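In Praise of the Long Goodbye

Aug 30, 2019

My grandmother could not leave a house in under 20 minutes. She would stand, pick up her handbag, announce that she really must be off, and then sit down again on the arm of the couch to tell you about somebody's hip. After that came the hallway, where the serious news was given out, and then the front step, and then the car with the window wound down and the engine running. My grandfather used to sit behind the wheel through all of this with his hat on, and I can't remember him ever once complaining, though he did get through a great many peppermints.

I've been thinking about her since we moved to Denham in March, because people here say goodbye the way she did. I had forgotten it was possible! In the city we'd got very brisk about it. Everybody had a train or a sitter, and you'd say "right then" and be on the footpath before your coat was done up. I was as bad as anyone. I think I was even a bit proud of it, as though getting out of a room quickly was a courtesy to the people left in it.

Then our neighbour Salim Kimaro came over to return a ladder. He stayed for a cup of tea, which was lovely, and then he said he'd leave us to our dinner, and that was when the visit properly began. By the gate he had told me about his years driving the Plevau road in winter, his daughter's exams, and why the plum tree would never fruit where the last people had put it. None of it had come up over the tea. I've noticed this again and again. Sitting down across from each other, we give the headlines. Once we're on our feet with a hand on the latch, the real thing comes out, maybe because there's an escape ready if it goes badly.
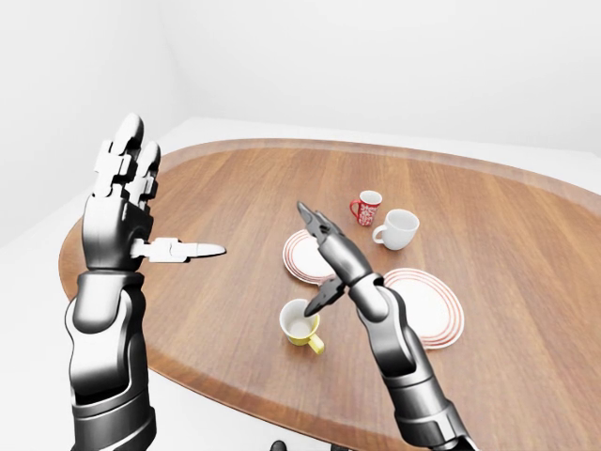
Waving is the part I'd most like to defend, the long wave from the verandah that goes on until the car has turned the corner. My husband thinks it's silly past the letterbox. But a raised hand is such an old and easy thing to read that even a robot's hand, all hinges and pale fingertips, looks half ready to greet you or see you off when its four fingers point straight up. We can't help answering it. I've waved back at strangers on ferries, and at a small child in a bus window who was, I realised later, cleaning the glass with her sleeve.

Phone calls have suffered even more than visits, I think. My mother and I used to have a whole back-and-forth of bye, bye love, oh before you go, and half of what I know about her girlhood in Solberg arrived after the first bye. Now we send messages, and a message just stops. You look at the screen for a bit and put the kettle on.

I do know it can be a nuisance. There are dinners going cold and children asleep on their feet in the hallway, and if you've spent 16 years married to a man who likes to be home by ten you learn to start your goodbyes early. I start mine at dessert now.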